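Cullwood gripper comparison

The Cullwood comparison was a bench trial of two-finger robot grippers, published in August 2021 by the engineer Ankit Bhatia. It set the Jugah, a parallel gripper with linked metal fingers, against the cheaper Dresitz, which has moulded soft pads. The trial is often cited by sellers of both, usually for different numbers.

Background

Lekulberg, the firm that makes the Jugah, had claimed that it could handle soft fruit "without adjustment". No test method was given with the claim. Bhatia, then at the Cullwood workshop, wrote that he had expected the figure behind it to be hard to repeat, and asked the firm for its records in January. He received a brochure.

Method

Both grippers were fitted to the same arm and run from the same controller. Each try consisted of picking up one item and setting it down in a bowl. A try was passed if the item was let go inside the rim and showed no mark afterwards. Bruises that came up the next day were left out, a choice that has drawn fair complaint.

Results

Of 1,447 tries with the Jugah, 1,122 were passed. The Dresitz passed 753 of the same number. Most of the gap came from pears and other items with an uneven shape, where the soft pads tended to roll the fruit before they had hold of it. On boxes and tins there was little between the two.

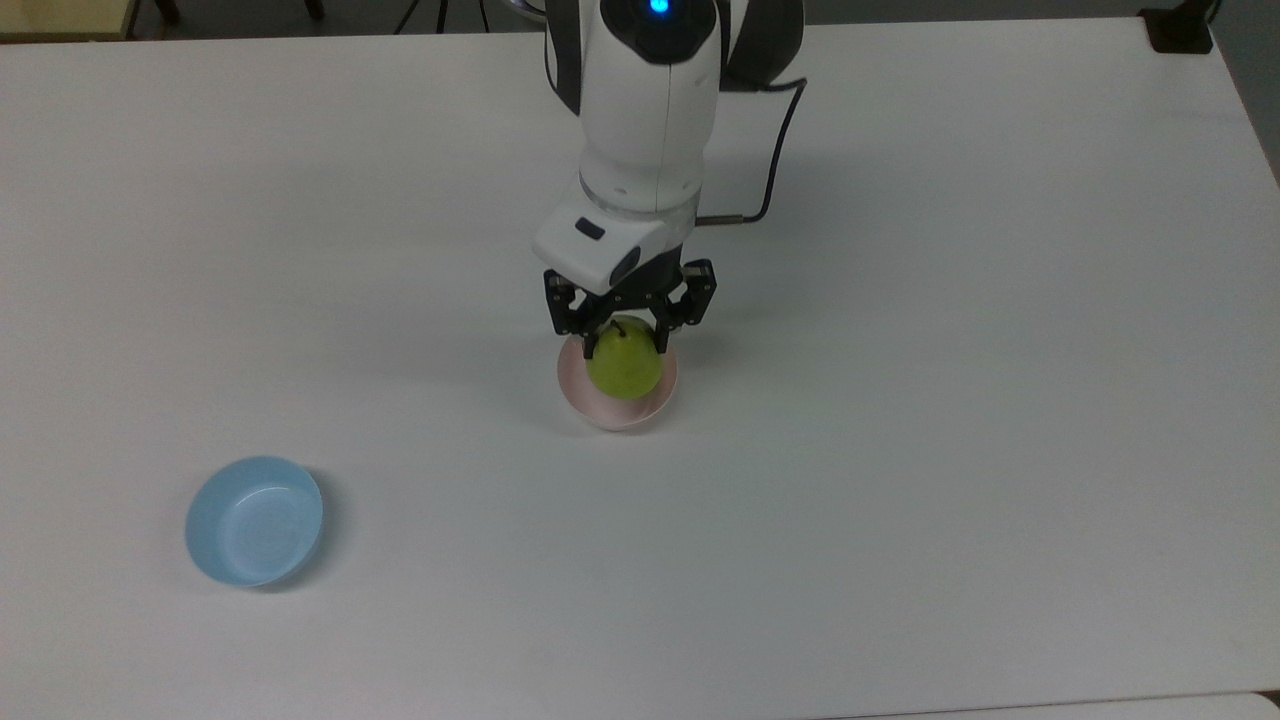

Criticism

The Jugah was set up by someone who had used it for 2 years, while the Dresitz came out of its packet that week. Grip force was tuned by hand for one and left at the factory setting for the other – hardly an even start. Bhatia accepted the point but did not run the trial again.

It is also unclear how far the results carry over to other work. The bowls were wide, the table was plain and the fruit was firm. Lekulberg still quotes the pass count in its sales material, and leaves out the list of items.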